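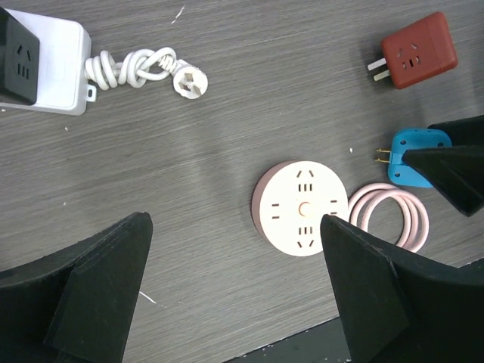
*Power strip with a knot in its white cord, on a grey wood-grain desk.*

# Lindura water flosser, after a winter of use

Rhys Harawira, 2020-02-17

I bought the Lindura with my own money after my hygienist, Urszula Sowa, told me for the third visit running that the gums behind my lower molars were bleeding more than they should. She didn't tell me to buy a water flosser. She told me to use the little brushes I already had. I mention it because the box makes it sound as though every dental surgery in the land is begging you to own one.

Clalari make two versions, a travel one that runs on a battery and the countertop one reviewed here. I went for the countertop model for its bigger tank. It's sold as 400 ml, and to be fair it does hold that, though if you fill it to the line you will slop some down your sleeve carrying it back from the tap. On the middle setting a full tank sees me round both jaws with a bit to spare. On the top setting it runs out before I've finished the upper left.

## The settings

There are 3 settings, and I would only call one of them useful. The lowest is a dribble. The highest made me pull the tip out of my mouth and wet the mirror, the shelf and a clean towel. The middle one is fine and I've stayed on it. The leaflet talks about a "pulse pattern" and gives it a trademark, but I can't feel any difference between that and an ordinary pulsing jet, and there's no explanation of what it's meant to do.

## Noise

Loud. Not a sound you'd want through a bedroom wall at six in the morning. The rubber feet help a bit on tile and hardly at all on a wooden shelf.

## Does it clean?

It shifts food very well. Seeds, bits of meat, the husk off a piece of popcorn that had been annoying me all evening – gone in seconds. I like it for that and I'd miss it.

Plaque is another matter. I used disclosing tablets a few times, once after the flosser alone and once after the small brushes alone, and the brushes left less purple between the back teeth. One mouth and a bathroom mirror don't make a study. Still, the box says "up to" so many times that I stopped taking any of its claims seriously.
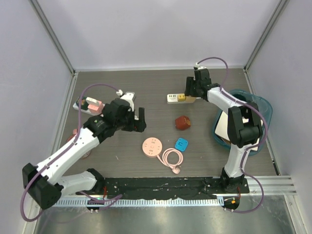 **Can it replace floss or interdental brushes?**

Use it as well as them. The jet rinses out loose food, but plaque is sticky and mostly needs something that rubs against the tooth.

## Living with it

The tips click in firmly and come out easily, and the coloured rings are handy in a shared bathroom. The hose is too short for anyone tall. I have to stoop. The tank lid has a lip on the underside that stays damp and went slimy within a few weeks, so I now leave it off to dry.

Spare tips come only from Clalari and cost more than I think a small piece of plastic ought to. I tried a cheaper pack from Sokport, which fitted but leaked at the collar. They went back, and the refund should land by March.

If you have a brace or a bridge, ask your own dentist, who may well be keener than I am. For everyone else I'd start with a packet of brushes and see how the next check-up goes. I'm keeping mine, mainly for popcorn.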